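Garlic in the Ground, and Then the Long Wait

Monday morning, seven o'clock, frost on the windshield and me on my knees in the side bed with a bucket of garlic cloves. I could not have been happier! This is my favorite planting day of the whole year, and every fall I manage to forget how much I love it until I'm out there with dirt in my sleeves.

A lot of you asked how I do mine, so I'm going to write it all down this time. 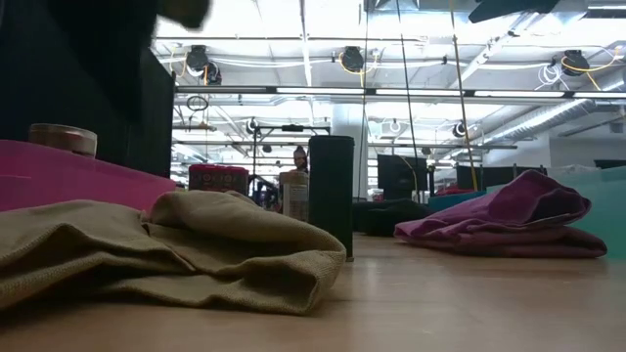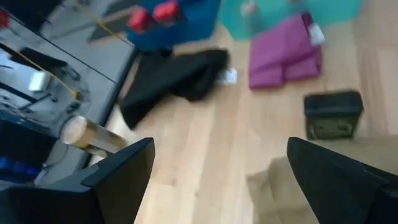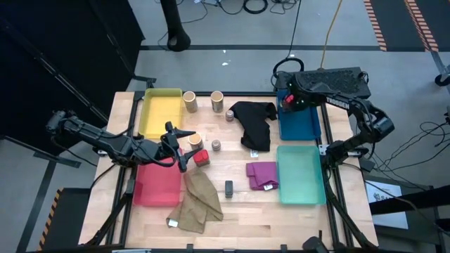
Garlic is the crop I push on everybody who tells me they can't grow anything. You break up a bulb, you put the cloves in the ground when everything else is dying back, and you go inside and drink something hot. The part before planting matters more than people think, though, and that part is sorting. I do it the night before at the table. Plastic trays, like the five on the wooden table up top, are just right for the job, because the cloves don't roll off and you can see at a glance what you've got. Biggest cloves go in one tray, middling ones in another, and the tiny inner ones go straight to the kitchen. Anything soft or with a blue bloom of mold on it goes in the trash and not the compost. I learned that the hard way with white rot at our old place, and I'm still a little bitter.

Plant the big ones. I know it hurts, since those are the ones you want to eat! But a fat clove makes a fat bulb, and if you keep eating your best and planting your worst you end up with garlic the size of marbles in a few seasons. My neighbor Viorica Bălan gave me a bag of her hardneck when we first moved to Drirnden, and she made me promise to save the largest heads back every summer. I've kept that promise. The strain doesn't have a proper name as far as either of us knows. She calls it "the purple" and so do I, and the stripes on the wrappers really are gorgeous when you first lift them.

This year I put in close to 400 cloves. Yes, for a household of two. My husband has stopped commenting. Some gets traded, some gets braided for presents, some goes back in the ground, and we eat a truly unreasonable amount of the rest.

So, the bed. I had beans in it this summer, and I cut those off at the soil and left the roots where they were. Then I spread a couple of inches of finished compost and raked it in lightly. I don't dig. I used to double dig everything, out of some kind of guilt I think, and my back is much nicer to me now. If your soil is heavy clay like the lower half of my yard, raise the bed up a few inches, because garlic sitting in cold soup all winter will rot. The side bed slopes just enough that water runs off it toward the path, and that's the whole reason it gets the garlic.

I loosen the top with a fork, stretch a string, and make holes with a dibber. Mine is a Mandbridge with a wooden handle that came from an estate sale, and it has depth marks burned into the shaft that somebody must have added themselves. I love that thing. A broom handle works too. Two inches of soil over the top of the clove is about right where I am. If your winters are brutal go to three, or even four. Six inches apart in the row, and I leave eight between rows so that I can get my hoe in without slicing anything.

Pointy end up! I've planted them upside down by accident and they do come up, but the necks come out bent like a swan's and the bulbs are lopsided. Flat end down, point up, push the soil back over and firm it with your palm. Don't peel them. If a little of the papery skin comes off while you're splitting the heads it's no big deal, but leave on what you can, and don't split the heads until a day or so before you plant.

People ask about soaking. Kacper Jabłońska from the seed swap over in Jirneck soaks his overnight in water with baking soda and a splash of liquid seaweed, and his garlic is beautiful. I tried it on half a row two years back and couldn't tell the halves apart in July. I'm willing to believe it helps with fungus if you've had trouble. If you've had trouble like mine with white rot, a soak won't save you, and you need to move to a fresh bed and stay off the old one for a very long time.

Timing is where everyone gets nervous, and I'd love to calm you down a bit. You want the cloves to put out roots before the ground freezes, without sending up a lot of leaf. For me that's a few weeks after the first real frost. If green tips show before the snow comes, leave them alone. Mine have poked up three inches in a mild December, got flattened by ice, and carried on in March like nothing happened. Tough little plants.

Mulch goes on as soon as I'm done. I use shredded leaves, run over twice with the mower, and I pile them on thick – a good six inches, and it settles to half that by spring. Whole leaves mat down into something like wet cardboard and the shoots have to fight their way up, so do take the time to shred. Straw is lovely if you can get it clean. Mine from the feed store was so full of seed that I grew a very nice crop of wheat in among the garlic one year. Viorica thought it was the funniest thing she'd ever seen.

I also lay some old wire fencing over the mulch for the first few weeks. It keeps the leaves from blowing into the street, and it keeps the squirrels from digging. They don't eat garlic! They just want to see what I've been doing in there. Once the leaves have been rained on a few times the wire comes off again.

After that there's nothing to do until April, when I pull the mulch back a little from any shoots that look pale underneath, and give the bed its first feed. I scratch in blood meal along the rows and water it in. I feed again a few weeks later and then stop, because late nitrogen gives you big leafy tops and not much underneath. Keep it weeded, keep it evenly watered through May, and then quit watering altogether when the lower leaves start to brown.

And the scapes! If you've only ever bought garlic at the store you may never have met one. Hardneck types send up a curly flower stalk in early summer, and you snap it off once it's made one full loop so the plant puts its energy into the bulb. Do not throw these away. Chop them into eggs, or grill them whole with oil and salt, or do what I do and blitz a whole armful with walnuts and lemon and freeze it in an ice cube tray. I was eating scape pesto in January last winter and feeling extremely pleased with myself.

One new thing this year. At the far end of the bed I put in two short rows of a softneck called Riedl that Kacper passed along, because I want to braid something that doesn't fight me. Hardneck stems are like pencils and my braids look like a bundle of kindling. He says it stores right through to the following May in his back hall. My purple starts sprouting in February, so if he's right I could close the gap and have my own garlic all year round. I'll report back, and I've marked those rows with cedar stakes this time, with the name written on both sides in paint pen, because last year's popsicle sticks were blank by Valentine's Day.

If you haven't planted yet and your ground isn't frozen, go do it. Even one head! Buy it from a local grower if you can, as supermarket garlic is sometimes treated so it won't sprout, and a lot of it comes from somewhere with winters nothing like yours. A big pot on the steps will hold six or seven cloves if you keep it from freezing solid.

Next post will be the dahlia tubers, which are currently sitting in the garage in a heap and giving me dirty looks every time I go out to the freezer. If you store yours in something other than peat moss, please leave me a comment, as I lost half of mine to shriveling last winter and I'm ready to try anything.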